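Vuvum V2 Two-Finger Gripper

The V2 is a parallel gripper for light bench arms. It closes on round, flat and soft items without a change of fingers, and is sold with or without the Trirum controller.

What's in the box

V2 gripper body
Pair of silicone finger pads, fitted
Spare pads, one pair
Cable, 200 cm
Adapter plate for Trastance arms

How we tested it

We ran the V2 against the Szénási S-series gripper on the same arm, with the same controller and fixed camera. Each gripper made 46 attempts at picking from a tray and setting the item down on the counter. The mix was chosen to include things that slide, things that roll and one thing that folds. Items were put back by hand between attempts, never in quite the same spot.

The tray holds domed push buttons, a coarse woven cloth and small plastic toy parts such as the pink bolt. It stands right beside a sink, so the arm has to come in without touching the faucet.
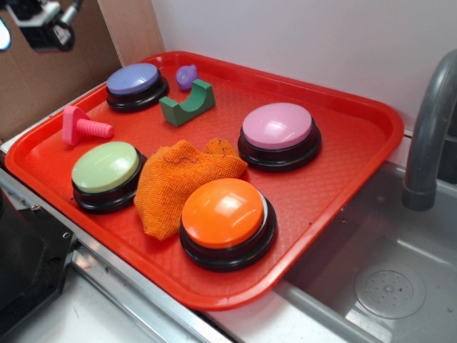

Results

The V2 dropped fewer buttons. The domed caps are slick, and the Szénási pads tended to ride up over them - gripping lower, on the base, helped both. On cloth the Szénási did slightly better. The bolt was no trouble for either one.

Fitting

Allow around 2 hours for mounting and calibration. Run the homing routine again after any pad change.

Warranty

2 years on the body. Pads are not covered.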